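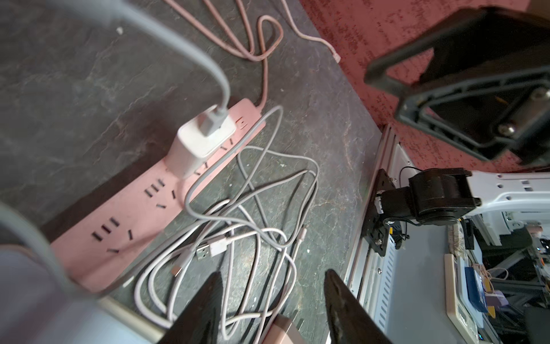 Rozália Farkas wrote to us that a bride who has paid for a trial session will nearly always say it was worth the money, and that any study built on asking her afterwards is measuring the bill.

Figure 2. Pink power strip and cord on a dark grey tabletop.

4.2 Do trial sessions improve satisfaction with bridal make-up?

We think the objection is a fair one, and it applies to most of the earlier work on the subject. The usual design compares brides who booked a trial with brides who did not, finds that the first group is happier with how they looked on the day, and credits the trial. But the groups differ before anyone opens a palette. Brides who book trials tend to have longer engagements, larger budgets and a clearer idea of what they want. Some salons also give the booking to a senior artist once a trial has been paid for, and a junior one otherwise. None of the papers we read records which artist did the work.

Our own sample is small. At the Nonavport salon, 30 brides had a trial and 30 did not, and the choice was theirs, so the same problem hangs over our figures too. Both groups wore the Hurach base and the Cliron setting spray. Satisfaction was scored on the Siqueira scale twice: on the evening of the wedding and again once the photographs had arrived.

On the evening itself the trial group scored higher by around two points. By the second scoring the gap had mostly closed. Supporters of trials may say that memory fades and the first score is the one to trust. We are not convinced. A bride filling in a form between the meal and the dancing has just been told by every aunt in the room that she looks lovely, and her answer may have little to do with foundation.

We also doubt the claim, common in salon leaflets, that a trial shows how a look will last. Trials in our sample were held in the late morning and the make-up was often taken off by tea time. The wedding make-up had to survive until midnight, in July, under a veil. Whatever the trial tested, it was a different length of wear in different weather. Asking brides to keep the trial face on until bedtime would be a cheap improvement, though several told us they would refuse.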